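4. Setting the rest position

Do this part after the Balogh brackets are tight and before you load any routines. I do mine on a Sunday morning when the workshop's quiet, but any time you've got the bench to yourself is fine.

4.1 Switch on the Urnov controller and give it 2 minutes to settle.

4.2 Jog each arm up until the gripper is well clear of your tallest item. I allow 200 mm above the rim of a drinking glass - more if you're a bit heavy on the jog keys like me.

4.3 Save the pose to slot 7. Both arms can share a slot, the Rellonine software keeps them separate. 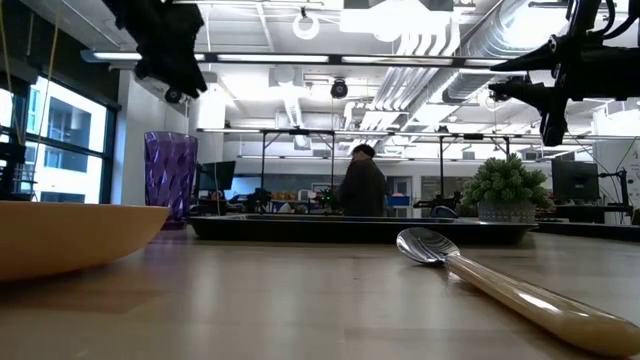 Fig. 34 - Both grippers over the table, with the bowl, spoon, purple glass and tray set out.

4.4 Lay out your own practice pieces. Kitchen stuff is great for this! Mix your shapes and colours, and keep the spoon out in the open where a gripper can get at the handle.

4.5 Run "Go to rest" at slow speed, one arm at a time, with your hand on the stop button.

Note: if an arm stops short, check the cables first. Mine snagged on a bracket for about a week before I twigged.

Caution: don't reach across the table while the drives are live, even to nudge a bowl. Hit stop, move it, then start again from 4.5.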